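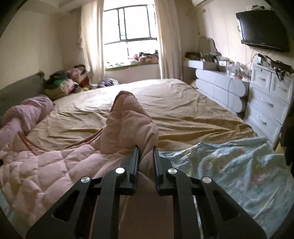
What to buy first for recording home tasks with soft things?

Cleiton Pimentel
Posted in: Robots and automation > Buying and planning

Hello to everybody. I must make a purchase plan for our small group and I would be thankful for advice from people who have already spent the money.

We record tasks in ordinary homes with hand-held grippers, and the recordings are used later to train a robot arm. This season it is all bedroom work: blankets, quilted clothes, cushions, bedsheets. At the moment we have 4 grippers from Dundis, the model without motor, where you close the fingers with your hand. The arm itself will be rented from Pallivus in April, so please leave it outside of the discussion.

My budget for the rest is 300 pounds per home, and we have 3 homes agreed. I have to divide it between spare finger pads, memory cards, batteries, transport and a small payment to the family for the use of the room.

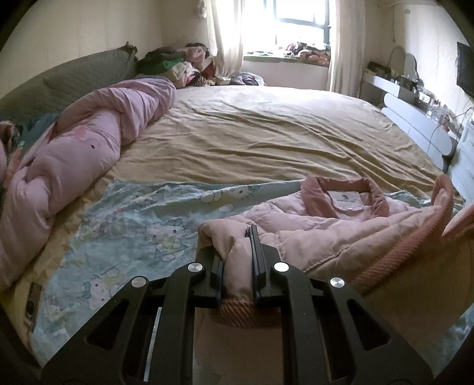
My first difficulty is the pads. Thick quilted fabric is easy to pinch, but a thin sheet is another matter, and I don't know if it is better to buy softer pads or simply to change the standard ones more often. Dundis sells the standard pads in pairs and the softer ones only in a box, which costs 80 pounds. For us this is a serious part of the budget for one home.

My second difficulty is if we should buy another pair of grippers. With two people working on one bed we can do the large pieces together, for example a blanket. But if one tool breaks on a Saturday there is no shop open and the day is lost. The family has prepared the room and we have to pay them the same.

I have also asked at Ronundale, who repair such tools, but they answered only that it depends. Maybe I did not write the question well.

Thank you in advance, and sorry for the long text.

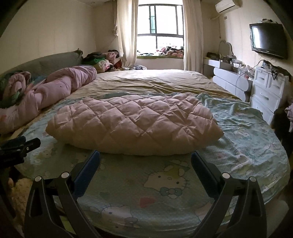
Kátia Vieira
Reply, marked as helpful

Cleiton, I would not buy more grippers yet. Four is enough for two people if you treat the second pair as your spare pair and it travels in the bag every time. Put the money in the pads and in the joints. In my experience the pivots become loose before anything else, and then the two fingers do not meet straight and thin fabric slips out. Ask Dundis for the price of a joint set, it is not in the catalogue but they have it.

About the box of soft pads: buy one box for all the homes together, not one for each. Write it as a shared cost, in a separate line, otherwise each home looks more expensive than it is. Use them for sheets and thin clothes only - with heavy bedding they wear out quickly and you will see no advantage.

And please calculate the payment to the family first, before the equipment. I did it the other way in my first project and had to cut one home from the plan.

One more thing, memory cards. Buy two more than you think. Copying files in somebody's bedroom takes time, and it is easier to change the card and go on.

Guest
Reply

get the cheap pads from Padilla, they fit if you sand the back a bit. we use them all the time

Cleiton Pimentel
Comment on the reply by Kátia Vieira

Thank you, this is very clear. I have moved the soft pads to a shared line and the table looks much better now. I wrote to Dundis for the joint set and I wait for the price. Do you change the pivots on both sides at the same time, or only the loose one?

Kátia Vieira
Comment

Both sides. If you change only one, the tool closes a little to the side and you have to do the work twice.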